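### 4.2 Do printed instructions change how people juice?

Earlier work by Sakai took it for granted that a label on the appliance is read. We doubt it.
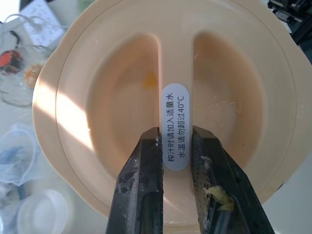 Of the 60 households in the Vatilham survey, only 7 could repeat any part of the instructions on their own juicer a week after first use. Bae reads this as forgetting. We are less sure - a person can't forget what was never read, and the survey didn't ask.

**Figure 3.** Oval label on the central rib of a cream-colored plastic juicer part. The Chinese text tells the user to add a suitable amount of water when juicing and to keep the water below 40°C.

The wording raises a second problem. A temperature limit is at least a number, but few kitchens in our sample had a thermometer within reach. "A suitable amount" is weaker still. When asked what it meant, people at the Garnia site gave answers from a splash to a full cup, and most were confident. The label may protect the maker more than it guides the cook, though our interviews can't settle that. Nor do we accept the claim that residue near a label shows it was ignored. Fruit leaves stains in careful kitchens too.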